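Looking after black dress shoes at the workbench

Most black leather shoes wear out early for want of ten minutes' attention every few weeks. You don't need a cobbler for the basics, and you don't need much of a kit. I do mine at the bench with the same few things each time, and I keep the polish well away from the kitchen.

Start with the laces or the strap. Take laces out completely. On a buckled shoe, undo the strap and fold it back so you can reach the leather underneath. Dust collects in the corner where the strap meets the upper, and if you polish over it you get a gray paste that is hard to shift later. An old toothbrush does the job. Keep it dry.

Next, wipe the whole shoe with a cloth wrung out in plain water. Don't soak it. Let it stand for 40 minutes away from any heater before you put anything on the leather. Kyriaki Theodorakopoulos, who taught me most of this, leaves hers overnight, and her shoes look better than mine.

Cover the bench before you open the polish. Newspaper tears and slides about. Use a flat sheet of something stiff that you don't mind marking, and make it larger than you think you need. 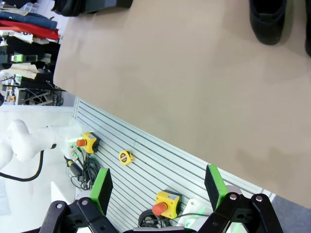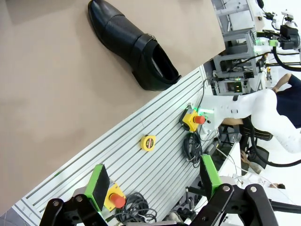

Polish gets into any surface with grooves, and once it is down there you will be at it with a toothpick. A slotted bench top is the worst for this. Cardboard laid over it works well, as long as the sheet is wide enough for the shoe to lie on its side with room to spare, like the buckled one on the tan sheet. Leave a strip of bench showing along one edge for the things that should stay clean, such as a tape measure. When the cardboard gets too greasy, turn it over, and after that cut a new piece.

Pebbled leather needs less polish than smooth. Wax sits in the hollows of the grain and dries white. Use cream instead, put it on with a soft brush – a very small amount – and work in circles. On a smooth toe you can go back with a little wax and a cotton cloth if you like more shine there. Keep both off the buckle. If some gets on the metal, rub it with a dry cloth straight away.

Wait ten minutes, then brush with long strokes from heel to toe. A horsehair brush is worth paying for. Keep one for black and another for brown, and write the color on the handle.

Do the inside too. Wipe the lining with a damp cloth and leave the shoe open to the air for a few hours. Shoe trees go in once the lining is dry. If you haven't got any, use plain white paper, packed firmly into the toe and loosely at the heel.

For storage, a cloth bag is better than a plastic one. I put the winter pairs away clean and look at them again in September, which gives me time to get a heel replaced before the weather turns.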